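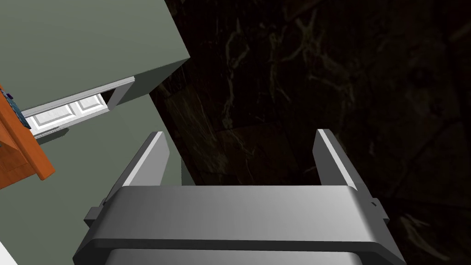
Wrist view in the simulator: fingers apart, nothing between them, dark stone surface beyond.

The empty grasp fault: a small gallery from Drelska

We love a good failure around here, and this one kept us happily busy for most of September! Drelska is our simulated house, built so that we can try out fetch-and-carry jobs before any real hardware gets near them. Histavus is the planner that tells the arm where to go. For a long time the two got along beautifully, and then we ran the overnight batch of 80 grasps and found 11 marked as successful with the gripper holding absolutely nothing.

Scroll back up to the top picture for the view we spent so long staring at. The two flat fingers lean in toward each other and there is a wide gap in the middle (plenty of room for a false positive, as we found out).

What went wrong

The grasp check in Histavus asked one question: have the fingers stopped moving? If they had, it called the grasp good and moved on to the lift. That works great when there's a mug in the way. It works terribly when the fingers have stopped for some other reason, and in Drelska they had one. A time limit on the close command, 44 simulation steps, was running out early whenever the physics slowed down. The fingers quit, the check saw no motion, and off went the arm to deliver thin air to the next room.

The safety side is what really got our attention. A planner that believes it is carrying something moves differently, and it skips the obstacle check near the hand so that it won't trip over its own cargo. With an empty hand that check should have been on. On a real arm we'd never want that!

What we changed

Finger width now has to agree with the size of the object, and a timeout is logged as a timeout. We also added Geta, our little watchdog script, which compares the object's position with the palm 3 times during each lift and stops the arm if they drift apart. So far we're thrilled with it.

Still open: very thin objects. Geta is fine with them but the width test isn't, and the Fontes build has a whole drawer of spoons waiting.

Page updated 25 September 2026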